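Ulirano opened its workshop on Thursday, and I went mostly to see the laundry demo. The pitch from Solange Moulin was that anyone can teach the arms to hang a shirt in up to 40 minutes, by steering them remotely. I have heard that sort of thing before.
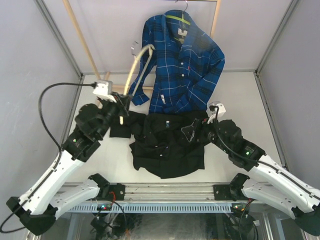

Two arms, one plaid shirt on the rack, a black one still on the table.

Mathis Guérin had the controls and was plainly good at it. That bothered me – the skill on show was his. I asked how the arms manage once he lets go, and got an answer about more data.
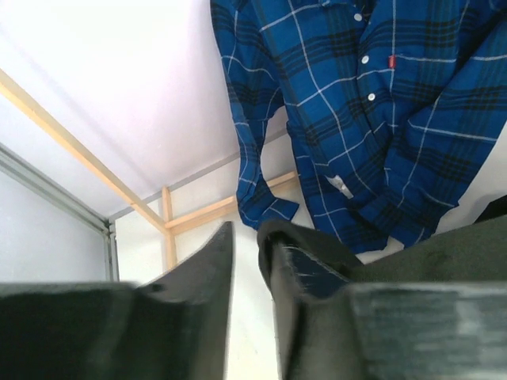
Moulin said Pallell wants a trial in June. I'd want to see a collar done with the operator out of the room before paying for one.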